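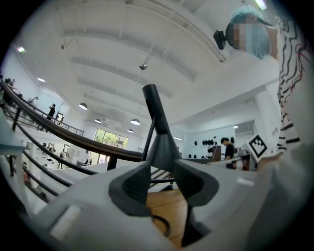
Stora wrote back overnight asking whether we could drop the white underlay on the clear hang tags and just print colour straight on. Their reasoning is that the shop lights will shine through and it'll look like stained glass. I love the idea! I also think their pale yellow will vanish the moment the tag sits against a dark jumper, so I'm running it both ways and they can pick.

April, tag bench, started 8:40

Stora job, 3,000 pieces, clear stock, rounded corners, single hole. Ran 22 test tags before lunch. The first lot had the hole too close to the top edge and two of them tore when I pulled the cord hard. Moved the hole down to 4 mm from the edge and could not tear one after that, even being a proper brute about it. Leaving it there and marking up the die drawing.

Colour: the full underlay gives the best logo by a mile, but it does kill the see-through look they're after. Tried a half-strength white behind the yellow only (nothing behind the blue or the red) and it is gorgeous - you still get the glow and you can read the name from across the room. That's my favourite of the three. Sending all three anyway, labelled on the back in pencil.

Kuvent cards: the partial cutout is finally behaving. The thin bridge at the bottom of the leaf kept snapping on the way out of the die, so I thickened it slightly in the artwork and slowed the press to 86 on the dial. Clean edges, no whiskers. If anyone runs these while I'm out, please don't nudge the speed back up, it goes wrong fast.

Grarard want care instructions on the back of their swing tags in grey. Tried it at the size they asked for and I couldn't read it at my own desk. Proof going back with a darker grey and one line fewer.

Still to do
Order more waxed cord, the natural one
Ask Ochoa if their new matte film comes in the narrow roll
Re-cut the Kuvent sample with the string hole on the left
Try half-strength white behind a metallic, just to see what it does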